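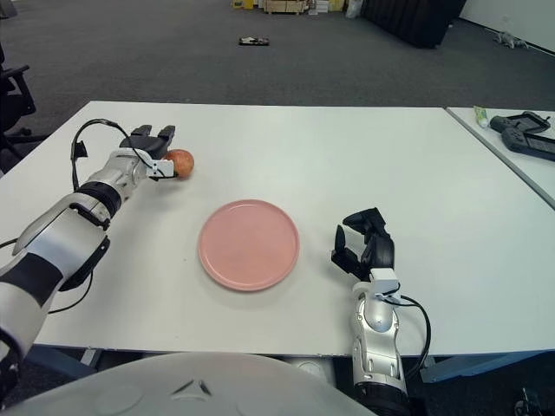
Apple storage trial, Tuesday

Opened the first two crates from the Phuthong cold room just after 9. Both were packed in July in dry paper, one apple deep. The Bralilus crate held 145 fruit and the Wesell crate 130. Skins on the Bralilus have gone slightly greasy, as they did last time. No smell of ferment in either.

Cut one from each corner and one from the middle. Bralilus still firm to the thumb, flesh white, pips fully brown. Wesell softer at the shoulder and a bit mealy, worst in the corner nearest the fan. Bitter pit on a few, all shallow. Iodine test: Bralilus cleared at the core only, Wesell cleared nearly to the skin. Would not hold Wesell much longer.

Crate label 401 has come unstuck again. Rewrote it in pencil on the wood, please leave it there. 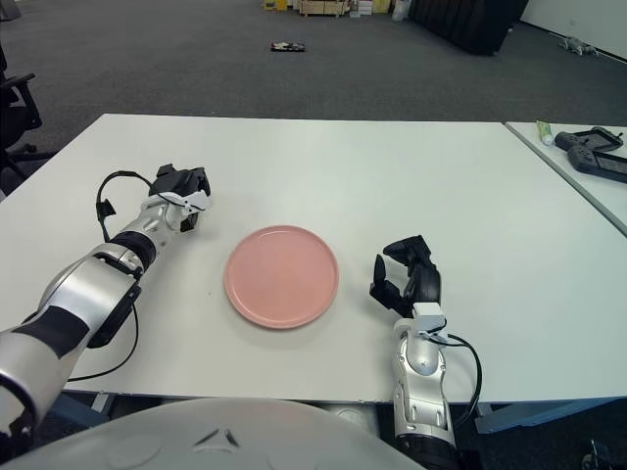 Jintana Sitthichai, fruit storage technician

Afternoon: tasting on the pink plates, slices only, no names given. Bralilus came out sweeter than I expected from the iodine. Two people found Wesell flat. I thought it was fine for cooking.

Weight loss still to work out. The Plolgate balance drifted between the first and last crate, so I re-zeroed it and weighed both again. Use the second column in the book, the first is crossed through.

To do: move Wesell off the fan side, order more iodine, check the door seal on the cold room. Next crates out when the seal is done.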